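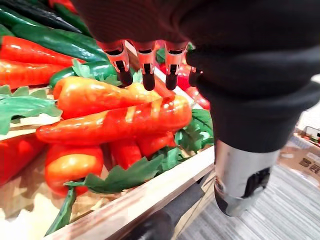 Carrots and red peppers in the pretend produce crate.

I have been meaning to write about the play market for weeks, and then the fall costume swap ate my whole life, so thank you for your patience (and for all the bags of capes). Anyway! The vegetables are in, they're in a real wooden crate, and I may be a little more excited than the kids.

Some of you will remember the old set. It was mostly felt, it had been through the wash more times than I want to admit, and by January the only thing anyone wanted to buy at our market was the cash register. Jana Engelhardt kept telling me that a stall needs to look full or children walk right past it, and she was right, as she usually is about shops. So I stopped spreading everything out in tidy little baskets and just heaped it all in together. Carrots on top of peppers on top of leaves. You have to dig, and digging is the best part!

I love how shiny the carrots are. They've got ridges, and the big ones are long enough that a four-year-old needs a proper grip to haul one out. The peppers are my favorites, though. I like that they aren't all the same shape, because it gets the kids arguing about which ones are "hot" and which ones go in soup, and those arguments can go on for a whole morning if you let them.

A few housekeeping things. Please keep the leaves in the crate when you're packing up. I know they look like something that should be composted (I found a handful by the sink last week), but they're part of the set. Everything can be wiped with a damp cloth and mild soap. No dishwasher, please, even for the peppers.

Paper bags are in the drawer under the register, along with the price cards Miyuki Higuchi lettered for us. The prices are her own idea. A carrot costs 14 and a pepper costs 43, and I've heard no complaints from the shoppers so far, although Arturo Valentini's grandson tried to pay 2,000 for a single carrot and wanted change.

Next I'd love to do a bread shelf. If you have a basket you're not using, or you sew and feel like making a couple of small aprons with pockets, drop me a note or catch me at pickup. Big pockets, if you can. They like to put the carrots in them.

Pushpa Rathore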